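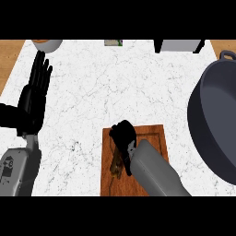

Is Carau ready to cook?

No. The kitchen counter is simulated, and so are the marble, the cutting board and the pot. A hand that reaches the board in a simulator has proved very little about your kitchen.

Why two arms, then?

Njoroge Rweyemamu wanted one hand for the food and one kept clear of it. I still think one arm would have taught us more for less money. The parts bill stands at 827 dollars.

Does a good run in simulation carry over to the bench?

Sometimes. Of 40 grasps on the real arm at the Floswood workshop, 9 held. Anyone promising you better from a garage build should show you the failures too.

Can I build one at home?

You can start. Plan on two motor drivers, a solid bench and a stop switch you can reach with your elbow. Skip the knife.

When will the plans be posted?

November, if the wrist joint stops slipping. I wouldn't order parts yet.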